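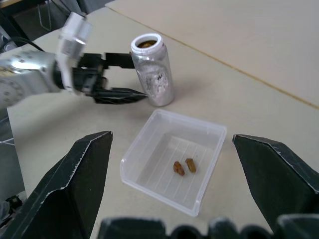
Unit 6: Two-Arm Transfer, Jar and Tray

Course handout, Robot Manipulation Lab, Masville. Prepared by Hanna Horobets. Lab hours begin at 2:00 p.m.

6.1 Task

The left arm steadies an upright jar. The right arm moves small, irregular pieces between the jar and a shallow square tray. Pieces may go in either direction; state the direction in the episode label before recording.

6.2 Terms

Approach: motion of an open gripper toward an object, ending before contact.
Hold: fingers closed on an object that stays on the table.
Transfer: grasp, lift, travel and release of one piece.
Episode: one continuous recording, from both arms at home to both arms at home.

6.3 Left arm

Bring the open gripper in from the side, fingers level, low on the jar. Stop short of the wall and check that one finger will pass on each side. A lower fingertip that touches first will push the jar or tip it. Limit closing speed to 28 mm/s. The silver surface reflects the lamps, so do not rely on the depth reading for the jar wall. Use the rim as the reference; it is white and contrasts well with the opening.

6.4 Right arm

The fingers are wide compared with the pieces. When two pieces lie close together, open only as far as needed for the target piece and rotate the wrist so that the fingers close across its short side. Clear plastic returns poor depth. Take tray height from the calibration file, not from the camera. Keep the fingertips 3 mm above the ribs.

6.5 Recording

Each pair records 300 episodes by the end of July. Drops are kept and labeled "drop". Episodes in which the jar tips are labeled "tip" and do not count toward the total. Svyatoslav Boiko checks labels; send corrections to him by pair number.

6.6 Written work

a. Plot finger opening against time for one hold and one transfer.
b. Report the success rate for each direction separately.
c. Read Chapter 4 of the Budden notes, sections on partial occlusion.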